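Progress report to the Lim Fund: evening reading courses in Plorkton, second period

The courses started again in May. We now have 58 adults on the list, and 50 of them come regularly. The group in Drerkbridge is still small with nine people, but they asked to continue over the summer and we agreed.
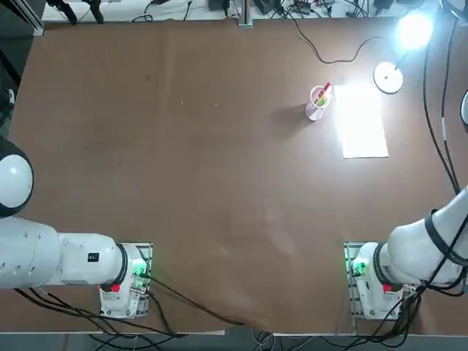 The brown tabletop, with a few pale marks on it.

We spent 453 on dictionaries and exercise books - this is less than planned. The remaining money we would like to move to travel costs, if the fund permits it. Two learners stopped coming after the bus line was changed.

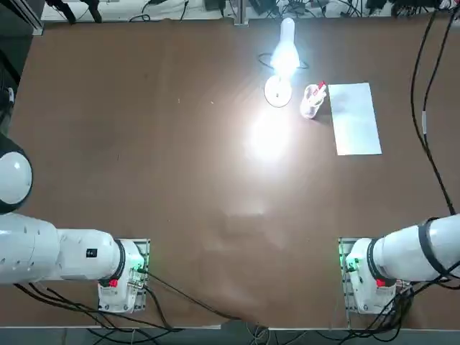 Photo: Na-rae Woo

The level test was delayed. The Pasalard workbook has a good test for beginners, but the second part was too difficult for most of our people, so the teachers wrote a shorter one. Results will be sent with the next report.

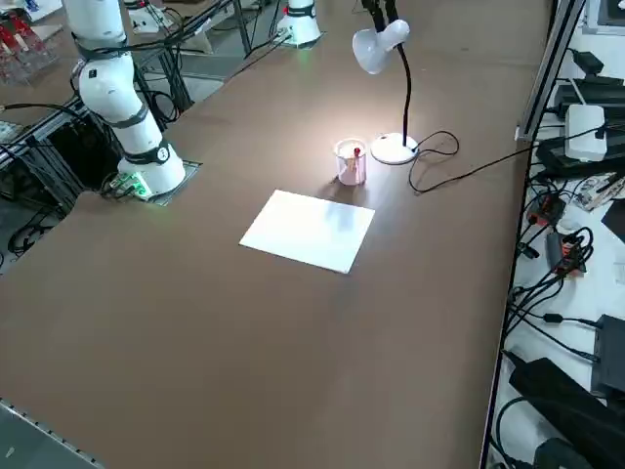 Brown tabletop and the shelf beside it.

For the next period we plan one more beginner group, starting at 6 p.m. for those who work late. We still need a teacher for it. Please tell us your decision on the travel costs before we print the new timetable.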